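Evstead Building Sets: Work Surfaces and Part Layout
Student Project Report
Submitted by Serena Ruggiero
Apr 23, 2021

1. Background

The Evstead project began in January as a study of how the layout of a work surface affects simple assembly with interlocking bricks. Earlier coursework in the department had dealt with the bricks themselves. The surface they are built on, and the position of the baseplate before the first brick is placed, had received little attention. The present report addresses these two points.

2. Materials

The project used LEGO bricks and baseplates from the teaching collection. The collection was sorted at the start of the term and recorded in the inventory as 238 bricks, of which 226 were judged fit for use. The remaining bricks were worn at the studs or no longer gripped firmly and were set aside. Small square baseplates were chosen over the larger sheets, which tend to bow in storage and do not lie level.

Three coverings were considered for the table: bare tabletop, a cloth supplied by Belkadi, and brown paper. Paper was selected. Bricks slid too easily on the bare surface, and the cloth gathered under the baseplate when it was pressed.

3. Procedure

Each session opened with the paper smoothed and fixed down. The baseplate was then laid flat, and the bricks required for the task were set out separately on the paper. Tasks were limited to 600 seconds. A total of 27 sessions were completed and entered in the Punetti log sheet, with the layout sketched by hand before work started.

Two layouts were compared. In the first, bricks were placed close against the baseplate. In the second, a clear margin was kept on all sides.

4. Observations

The open margin gave the better results. When bricks stood against the plate, they were often nudged under its edge, and the plate had to be lifted and laid again. With the margin in place this was rare. Color also mattered more than had been expected. White bricks on a white plate were slow to line up, whereas green bricks could be located quickly on both the plate and the paper.
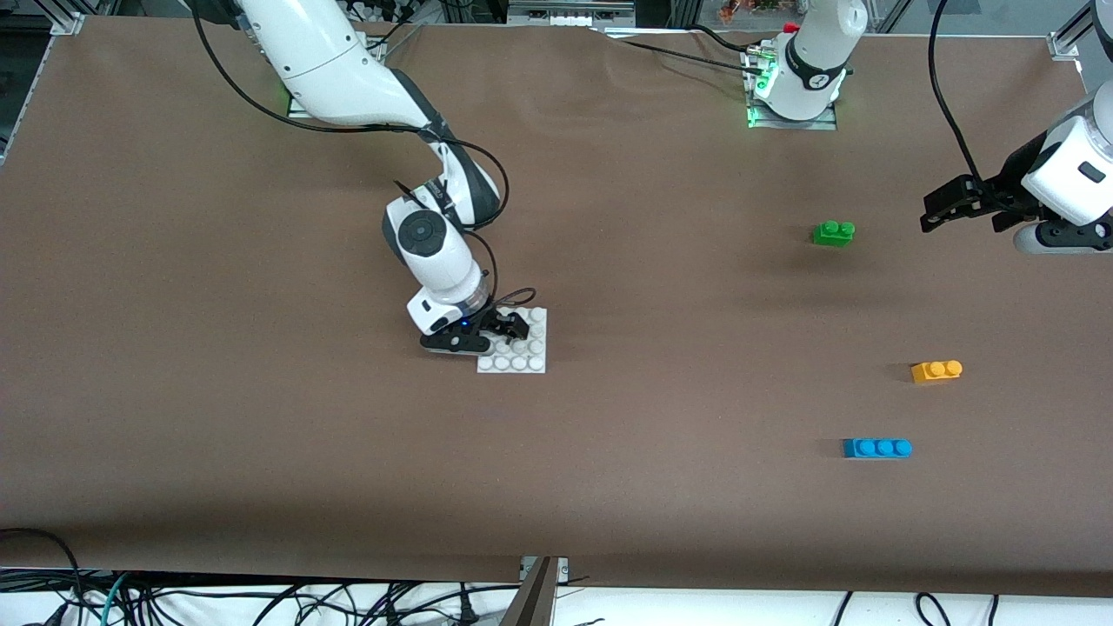
Figure 1. White baseplate and green brick on the paper-covered table.

Shadows falling across the studs remained a difficulty. The overhead lamp was moved once, with limited effect, and the matter was left open.

5. Recommendations

Brown paper should be kept as the standard covering and replaced when creased. A second light source should be tested before the next group of sessions. The sorted bricks should be stored in the Flomelia trays, with worn pieces kept in a separate tray and marked as such in the inventory.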